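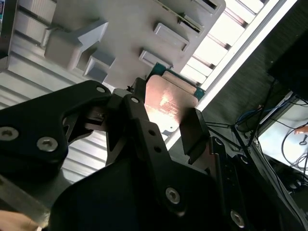
About Findard

3 min read

Print this page | E-mail this page

Findard began at a kitchen table in Allavik, where Valter Teixeira was trying to get two grandparents, a pushchair and a cello to the coast by train without remortgaging the house. It took him most of a wet March (and a great deal of tea), but he managed it, and then his neighbours started asking him to do the same for them.

We're still in Allavik, up the stairs next to the bakery, and we still plan holidays for people who like to know what a trip will cost before they set off. Trains and ferries are our great love, though we'll happily put you on a coach if the coach is better. Last year we arranged 522 trips, the shortest a single night in Claltberg and the longest a slow wander down to Sarkar and back that lasted 18 weeks!

Our planning fee is £155 per household, however many of you there are, and you pay it once you've seen a first outline and decided you like it. We don't take commission from hotels, so if we send you to a guesthouse with a funny staircase it's simply that we've stayed there and slept well. Our newsletter goes out to 4,000 readers each month, and we do read the replies, even the long ones. Especially those, if they come with tips about station cafés.

Do ring or drop in. The door is open from ten in the morning, and the kettle generally goes on soon after.

Comments

Maureen P: Valter sorted our Claltberg trip and the connection was only six minutes but we made it. Lovely guesthouse, bring slippers.

tomh: Do you do trips with dogs? Ours is large.

Findard: Yes Tom, we do, give us a ring and tell us how large.

Jean: The Sarkar ferry times on your other page are last summer's.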